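4.2 How small holders use the Multar wallet

We were happy to find that people in Jundevdale talk quite freely about their tokens once they have settled in and had time to warm up, and many of our conversations ran well past the hour we had planned. The network there keeps 8 validators, all chosen by vote, and at the time of our snapshot (2/14/21) it had 3050 funded addresses, most of them holding very little.

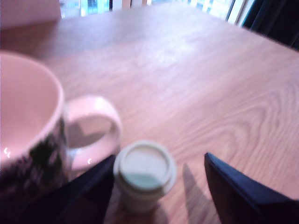 Figure 2. Tabletop by the window, with a patterned mug at lower left.

What struck us first was how rarely these small holders vote. Staking in Multar is simple enough, and the wallet reminds its users every time a round opens, yet roughly 200 addresses took part in the January round, and a good many of those belonged to people who also run a node or write code for one. When we asked the others why they had stayed away, they told us (very kindly, and often at some length) that the fees felt like a toll on an opinion. 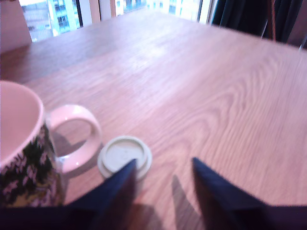
Imorville makes a nice comparison, as its sidechain pays the voting fee out of a shared pool. Tang, in his earlier notes on that pool, expected turnout to climb and then slip back as the newness wore off, and our interviews lean the same way, though we would want a longer record before saying so with any comfort. Several holders there had handed their votes to the Tsang exchange without quite remembering that they had done it, and one of them changed the setting while we were still on the phone!

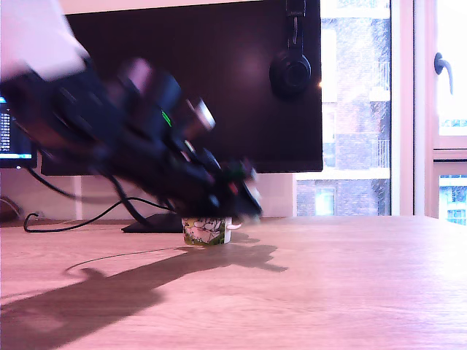
Figure 3. Robotic arm and paper cup on the tabletop.

We come back to delegated votes in Section 5, where the wallet logs let us separate a choice from a default a little more cleanly. We are grateful to Chia-hao Tang for sharing those logs with us, and for his patience with our many questions about the timestamps.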